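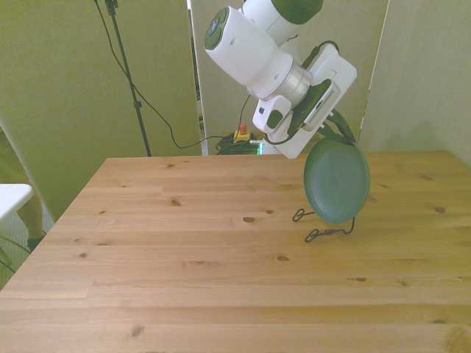
Prompt Side

The prompt desk at the Holden stands downstage left, 13 paces from the dressing room stairs. The deputy stage manager sat at it for the whole run of The Salt Ledger, which transferred from Nistthorpe in September with its set cut down by a metre on each side.

The script had 60 lighting cues. Cue 41 was a slow fade on the widow's last speech, timed at 13 seconds. In Nistthorpe the actress had taken the speech at an even pace and the fade had ended with her final word. In Amville she began to leave a pause after the line about the harbour. On the first night it was two seconds long. By the second week it was five, and the last sentence was being spoken in the dark.

The deputy stage manager recorded this in the show report. Under "Lighting" she wrote: Cue 41 complete before end of text. Under "Action required" she wrote: Director to advise.

The director was in another city with another play. His reply came through the office and said to hold the cue to the text.

She moved the standby one line down the page and rubbed out the old mark. That evening the pause was nine seconds. She had her finger on the button and did not give the cue. The operator asked over the headset whether they were still standing by, and she said yes. The actress looked at the chair where the husband had sat in the first act. Somebody coughed in the circle. Then the speech went on, and the deputy stage manager said go, and the light took its 13 seconds to leave the stage.

The report for that performance gave the running time as two minutes over. The house was full. A strap had broken on the husband's boot and wardrobe had been told.

She met the actress at the stage door afterwards, signing out. The actress asked if the light had been different.

"It was later," the deputy stage manager said.

"I thought I'd dried."

"Had you?"

The actress wrote the time next to her name. "The first night, yes," she said. "After that I was waiting to see what you'd do."

The deputy stage manager hung key 3715 on its hook and went back for the book, which she had left open on the desk. She inked in the new mark for cue 41. Beside it, where the length of the pause should have gone, she wrote "visual".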